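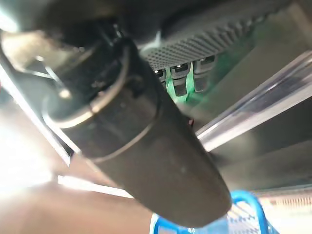 March
By M. Gebretsadik
4 min read

I'll go to pretty much any open day with free parking, so when the Brelthorpe workshops opened their doors on a Friday I was in the line by 20 past nine with a coffee and the wrong shoes. (Concrete floors. Bring sneakers!)

If you haven't been, Brelthorpe is the long gray building on the Hovthorpe road, past the garden center. You sign in, you get a sticker, and then they more or less let you wander. There were 13 stops on the sheet they handed out and I made it to nine, which I think is respectable given how long I spent at the first one.

That was the parts store, and I loved it. They told us there are 3,000 bins in there, all labeled by hand, and I believe it. I asked if anybody ever puts things back in the wrong place and got a very long look.

Then the benches, which is where I stayed until my feet gave out. I'm not a technical person – I can change a bulb and that's my limit – but I do love looking at things up close, and you could get nice and close. Smooth dark cylinders with rounded ends, clear plastic with the light running down it in streaks, thin little wires going off here and there. And green! There was bright green in among all that black and gray, and it cheered the whole place up. 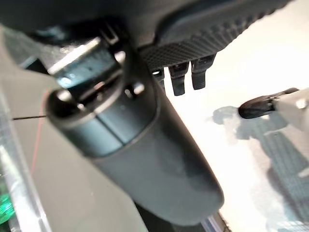
Dark gray, a bit of silver, and that patch of green down in the corner.

What got me was the surfaces. One part has a fine diamond pattern all over it, like the grip on a good flashlight, and right next to it you've got a housing that's smooth and only a little shiny. I stood there wanting to touch everything and kept my hands in my pockets like a good girl.

Lunch was in the yard. The Urow van was doing flatbreads and the line was long but quick, and I got the last one with pickled onion. I ate it sitting on a low wall with a couple who had driven two hours to be there and had already done all 13 stops before noon. Show-offs.

Afternoon was the paint room (smelly, short visit) and a talk about packing crates that I only went into for the chairs and ended up enjoying a lot. I'd do it again, but I'd start at the far end and save the parts store for last.

Comments (3)

tinroof_jo
We went too! Missed the crate talk completely, the sheet had it down for the wrong room.

Dale in Hovthorpe
Is there anywhere to park if the main lot fills up? Thinking of taking my dad next time.

patchworkpam
3,000 bins and I can't keep one junk drawer straight. Those flatbreads are worth the drive on their own.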